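Jestow Twin-Arm Bench Cell, used, one careful owner (us!)

Two arms, one white enclosure, priced to go as a set. I'm Iqra, I look after the used equipment at Flerndale, and I've spent more evenings with this one than I probably should have. It's listed as tabletop automation, but what everybody asks me on the phone is the same thing: can it tidy up? Can it do the boring bit of my packing bench, or my kid's desk, or the drawer by the stove? So I'm going to answer that as well as I can, because I'd want to know before I paid for shipping.

What you get: both arms with grippers, the white-walled enclosure with its aluminum rails, the divided tray, both purple cables, the controller, and a box of spare finger tips. The arms bolt down at the front edge and reach in toward the middle. You don't need an engineer to move it, but you do need a friend and a wide door.
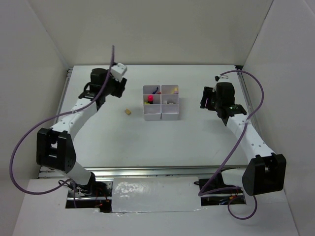
Sorting small stuff into the divided tray.

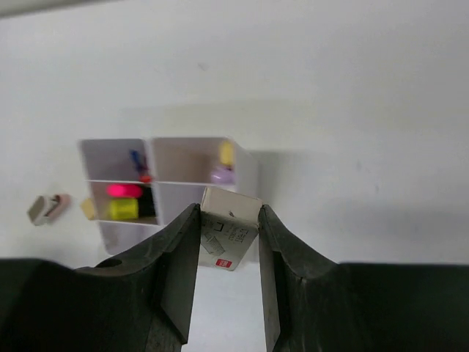
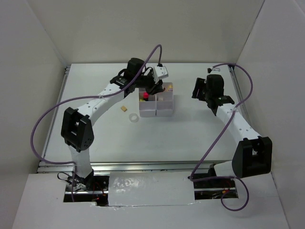
Flerndale, October

OK so, chores. My opinion after living with it: sorting is the one job where a pair of arms like these starts to earn its space. Small blocks, bottles, little cardboard boxes, the kind of thing that ends up in a heap at the end of a shift. Give each item a place to go, keep the table clear of clutter, and the thing will plod along while you do something else. We ran 192 pickups over one long afternoon and I had to step in on 54 of them. You can read that as great or terrible depending on how you feel about getting up from your chair!

Small boxes are my favorite. They've got flat sides, the fingers have flat tips, everybody's happy. Round things are more of an adventure (a bottle on its side will roll, and then you're watching an arm reach politely for where the bottle used to be). Clear plastic gave us the most grief of anything we tried. If your shop is full of tape rolls and clear lids, talk to me before you buy and I'll tell you what we did about it.

Would I let it do dishes? No. Laundry? Noman Qureshi in our repair shop tried a dish towel and we ended up with a dish towel in a ball. It might be a software thing, and people keep telling me next year, but I'm selling you what's on the bench today. For a workshop that kits small parts I'd say yes, go for it. For a house, I'd still just use my hands, and I say that as somebody who really wanted the answer to be different.

Speed: slow. A person with a coffee in one hand beats it easily. It doesn't mind repeating itself, though, and that counts for a lot on a dull job.

Condition: good working order. Talha Bhutto went through the joints and changed the fingers on both grippers. The tape on the front panel can stay or go, your choice. Cable loops need slack up top, so please don't zip-tie them tight to the arms the way the Anness people do in their videos, you'll lose reach and eventually a connector.

Setup takes me six hours from crate to first pickup. Your first one will take longer. I include six sessions of phone help, and you can spend them all in the first week if you like (most people do).

Works with: the Jestow controller, included. The Cheema tray inserts fit too, but we don't stock them.

Shipping is by pallet, or come and collect. Mornings are best if you want to see it running, and bring some of your own parts, please! I'd much rather find out here that it can't hold your widget. Ask for Iqra Mohmand, or Noman if I'm out on a delivery.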